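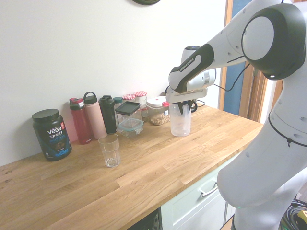 Kitchen bench drink storage

Kitchen bench drink storage is the practice of keeping drinkware and drink ingredients in the open on a kitchen work surface, usually in a single row against the wall. Items commonly kept this way include pitchers, reusable water bottles, shakers and tubs of powdered drink mix. The term covers household kitchens and small staff kitchens, but excludes commercial bars.

Layout

Most arrangements follow the back edge of the bench, which leaves the front clear for preparing food. In the bench shown, a black Vega Sport protein tub stands at the far left, followed by a red bottle, a pale pink insulated bottle and a black bottle with a spout lid. The wall behind is plain and white. A single row is easier to wipe behind than a double row, and labels stay readable.

Tubs are normally placed at one end. They are wider than bottles and are opened with both hands, so a position in the middle of the row tends to push the bottles on either side out of line. Tall, narrow bottles are less stable than tubs and are kept away from the front edge.

Pitchers

A pitcher, also called a jug, is an open or lidded vessel with a wide mouth, used for mixing and pouring. Clear and frosted plastic types are common in shared kitchens, where glass is more likely to be chipped. A frosted finish hides fine scratches but makes the fill level harder to read in poor light. Wide-mouthed pitchers can be washed by hand without a bottle brush. Those without a lid are stored upright when in regular use and upside down on a rack when put away for longer periods.

Reusable bottles

Three lid types are usual. Flip caps open with one hand and have a hinge that collects residue. Spout lids pour in a narrow stream and often contain a removable seal. Screw lids with a carry loop have the fewest moving parts and are common on insulated bottles. In a shared row, bottles are told apart mainly by colour, and cap colour matters most where one bottle stands behind another.

Insulated bottles have a double wall and should be stored with the lid off or loosened after washing. A closed lid traps moisture and odour.

Powder tubs

Protein and other drink powders are sold in wide plastic tubs with screw lids. The lid should be fully closed between uses, as the powder takes up moisture from the air and forms lumps. Tubs are kept away from the kettle and the cooktop for the same reason. The scoop is stored dry.

Bench surface

Butcher-block benches are made of timber strips glued side by side. Oak is a common choice and is pale when lightly finished. Standing water under a pitcher or bottle can leave a grey or black ring, particularly where the oil finish has worn thin - a cork mat or shallow tray is the usual protection. Light rings are sanded along the grain and re-oiled.

Power cords that run along the wall behind the row should be kept clear of vessel bases, as a base resting partly on a cord will not sit flat.

See also

Butcher block
Drinkware
Pantry
Water bottle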